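Seed Sorting and Storage, Session 2
Course notes, Grernero garden course
Teacher: Rianne Baert

Bring your own packets to the table, also the old ones. We sort first and we sow later, in the next session.

1. Reading the packet

Put the packets flat on the table with the picture side up. Many of us buy seed from abroad now, and then the photograph is the first help. Lisianthus and aster can both come in pink and white, so please do not sort by color only. Write the English name and the Latin name on a small label. For lisianthus the Chinese name is 洋桔梗, and for China aster it is 翠菊.
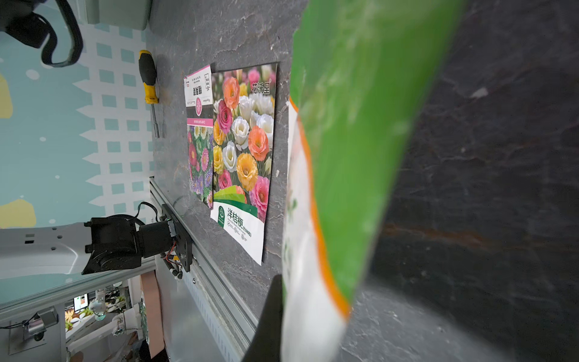 Lisianthus is slow. The seed is as fine as dust and it is usually sold pelleted. It must have light to germinate, so do not cover it. Start it in January if you have a lamp. China aster is easier and can wait until spring. Do not grow it in the same bed 2 years after each other, the wilt disease stays in the soil.

2. Making the groups

We use 3 groups: flowers for early sowing, flowers for late sowing, and vegetables. Marigold goes to late sowing. Gourds go with the vegetables, also when you grow them only for decoration. If you cannot read a packet, keep it apart and ask me.

An opened packet is folded over twice at the top and closed with a piece of clear tape. Do not put tape over the printed text, you will need it again.
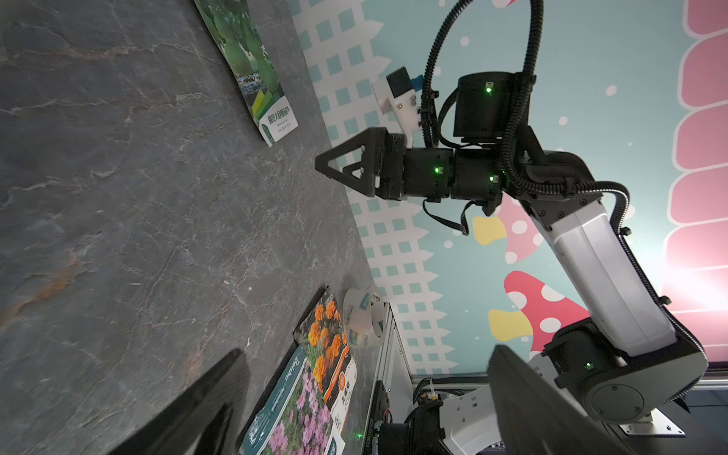
Veerle Peeters remarked that tape gets loose in a cold shed, and that she prefers to put the folded packet in a small glass jar with a lid. This is also good, if the seed is fully dry before you close the jar.

3. For next time

Finish your labels at home. Make a list with the name, the year on the packet and the group. Bring one seed tray and up to 100 plant markers to share with your table.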